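Robots in the canteen – what changed for your crew?

bhavana_a
Bhavana Annamalai here, I run the staff canteen at the Himthorpe site. In June we got a Drosis unit for restocking and clearing. It covers 60 seats over lunch. Hours are the same so far, but two of my people say the job feels different. They used to chat with the line while filling the stations. Now they spend that time labeling cupboards and keeping them the way the machine expects.
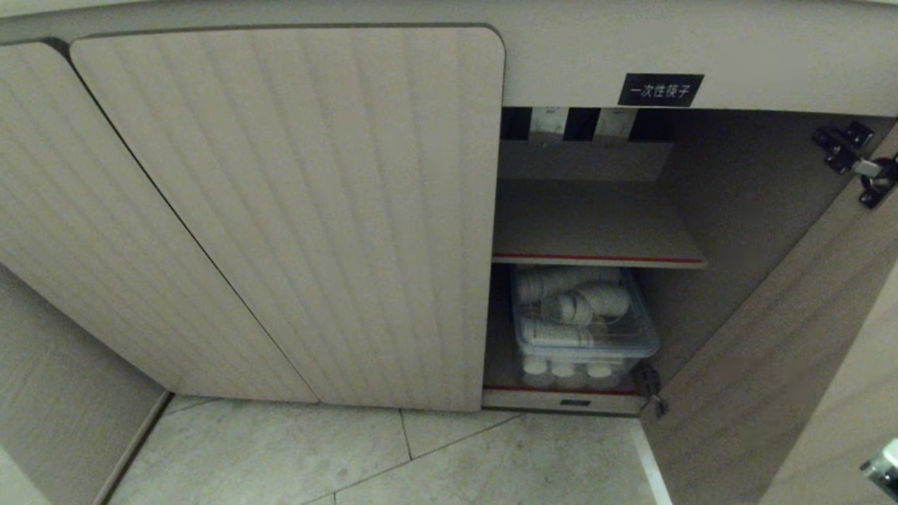
Chopstick cupboard, door open. Shelf is empty, box is on the bottom.

The label is on the band over the door. My crew never needed one.

Obeidat14
Same at our place. We lost 3 part-time shifts within a year. Get the hours in writing.

hadi azar
Disagree with Obeidat14. We kept everybody and my back is better for not crouching at low cupboards all day. The labels help new starters too.

Obeidat14
You kept everybody because you opened a second kitchen. Most sites don't.

hadi azar
Fair, but the shifts were safe before that was decided.

bhavana_a
Management says no cuts – nothing on paper though. Who does the restocking when yours is down?

hadi azar
We do, by hand. Keep one person per shift who knows where it all goes.

bhavana_a
OK, I'll ask for that and for the hours in writing.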